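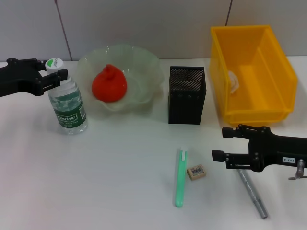
Okay, minutes, and it's me typing again, so you get them the way I talk! We met in June at the Traltotgate room, start time 6:30 p.m., to sort out what goes on the tables for the summer open house and who's paying for what. We got going on the table question right away, and the clear bowl with the wavy rim got the most love of anything all evening. People liked that you can see the white table through it, and that one bright red thing in the middle is enough to make it look like a decoration. Agreed: the bowl stays, it goes on the welcome table, and we stop piling keys and receipts in it (I'm guilty too).

Minutes from last time. Read and approved with one fix. I had written that the Zornel shelves were going in the hallway and it was supposed to be the back room. Sorry! Fixed in the binder.

Welcome table. Long talk, longer than it needed to be. The black mesh pen holder will go next to the sign-in sheet, and we need pens in it that work. Last year there was one pen and it walked off before lunch. Agreed to buy two boxes of the cheap blue ones. Somebody asked for a tablecloth and somebody else said the white table looks clean and fresh without one, and we went back and forth until it came to a vote. No tablecloth. I voted for the tablecloth, for the record, and I'm fine.

Drinks. Bottled water again, same as last summer. We bought 400 bottles then and handed out 386, so the number was pretty much perfect and we're ordering 400 again. One member would like us to switch to a big cooler with paper cups, less trash and less hauling. I think most of us like the idea but we don't own a cooler and the open house is coming up fast. Tabled until fall. For this year we put a recycling bin at each door, and please, caps back on before they go in the bin.

Keeping a few bottles out on the tables and the rest in the back room worked well, so same plan. Whoever is on the welcome table tops it up when it gets low.

Flyers. Torvik quoted us on 1,000 flyers, one side, color. The half-size sheet is cheaper and honestly easier to stick in a pocket, so we went with half-size. I'm sending the text over this week. If you want your activity listed, get me the name of it and a start time, and keep it short, I have one line for each!

Room setup. We have the room from 8 a.m. Tables along the wall, chairs stacked in the back except for 30 set out for the talk. There was a question about whether 30 is enough and the answer is that people stand anyway. The craft table moves closer to the window this year so the kids aren't gluing things in the dark corner. Ustitz is lending us two extra folding tables and we have to get them back the same night, wiped down.

Money. We're okay. Pens, water and flyers were all approved in one go, everybody in favor. Please turn in receipts in an envelope with your name on it (the last batch came to me in a sandwich bag and it took me an hour).

Odds and ends. The back door is still sticking, lift it a little as you pull. There's a blue casserole dish in the kitchen cupboard that's been there since the potluck, and if it's yours, come get it.

Next meeting is same room, same time, after the open house, and I'll send a note around with the date. We wrapped up at 8:10 p.m. and then stood in the parking lot talking about tablecloths for another twenty minutes.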